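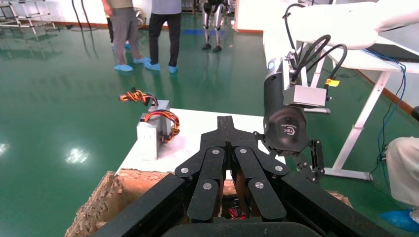
Module wiring and an open carton at the Plastport harness bench in Tustine.

PLASTPORT CUTS BACK ON BAGS AND TIES FOR CABLE HARNESSES, AND ASKS BUYERS TO HOLD THE APPLAUSE

TUSTINE – Plastport said in July that it will ship short cable harnesses in bulk cartons to customers who ask for it, ending a rule that every harness had to leave the building in its own plastic bag. The change covers 26 part numbers, all of them multi-color wire sets used inside enclosures and control cabinets.

The company is not calling this a green program. Packaging announcements in the wiring trade tend to arrive with a leaf on the front page and a percentage nobody can trace, and Plastport has no percentage to offer. It has stopped buying one size of bag. Whether that saves anything worth talking about depends on how many harnesses come back tangled, and the trial was too short to settle that.

The trial ran for 11 weeks at the Tustine site. Harnesses were put into plain cardboard cartons in three ways: laid flat in layers, coiled and held with a paper band, or simply bundled and dropped in. The layered cartons opened well and took far too long to fill. The banded coils did better than expected on the longer sets and badly on the short ones, where the band slid off before the carton reached the shelf. Bundling was the fastest method by a wide margin. It was also the one that drew the most complaints from the people who had to get the harnesses out again.

Tekleab, which assembles control cabinets and took part in the trial, asked for cartons with no inner dividers so that wire sets could be picked straight from the box at the bench. Plastport had assumed dividers would be wanted and had already paid for a sample run of them. They are still in storage.

Under the new arrangement a bulk carton holds up to 15 harnesses of the same part number. Connectors stay capped where the drawing calls for it. Mixed cartons will be packed only on written request, and the company would prefer not to get many. Wire color is a poor guide to part number, as several sets use the same red, yellow and black leads with different connectors at the end, and a mixed box invites the wrong one to be picked up.

The cartons themselves have been a sore point. The first batch had glued flaps that tore when opened, leaving a rough rim that can snag fine-gauge wire. A carton with a tuck-in lid has been ordered from Nuvmont. Until it comes in, customers should expect the glued kind and are advised to fold the flaps fully back, or cut them away, before reaching inside. 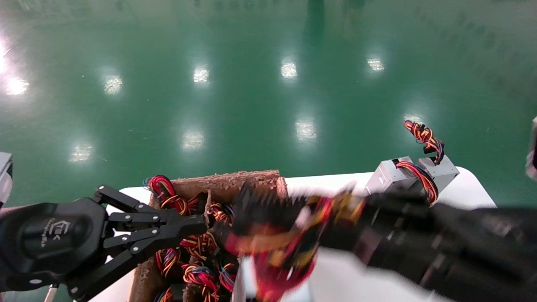
Tekleab replied that a torn flap was the least of its worries, and that what it wanted to know was who would pay for the minutes lost when one loop pulls three others out with it. It also said that a bag, for all the waste, at least told the assembler where one harness stopped and the next one started. It will take the bulk cartons for 4 of its part numbers and keep the rest in bags for now.

Plastport considers that a fair position. No customer will be moved to bulk packing without agreeing to it, and the individual bags remain available at the current price. There will be no discount for bulk cartons this year. The bags cost very little, and the company would sooner say so than print a lower price and recover it through a handling fee.

Claims for tangled or damaged harnesses will be treated the same way whichever packing was chosen. A connector with a bent pin is replaced. A harness that is merely knotted is not, unless the knot has marked the insulation. Customers are asked to keep the carton until a claim is closed, and to send back the packing slip with the part.

A second look at the arrangement is planned once the new lids have been in use long enough to judge. If returns go up, the bags come back as standard and Plastport will put out a notice saying that too.

Orders for bulk cartons can be placed through the usual sales desk at Tustine from 8 a.m. Part numbers outside the listed 26 are not eligible, including coiled extension leads and anything with a molded right-angle plug. Existing orders will ship as originally confirmed.

About Plastport

Plastport makes cable harnesses, wire sets and small plastic fittings at its site in Tustine.

Contact: Plastport sales desk, Tustine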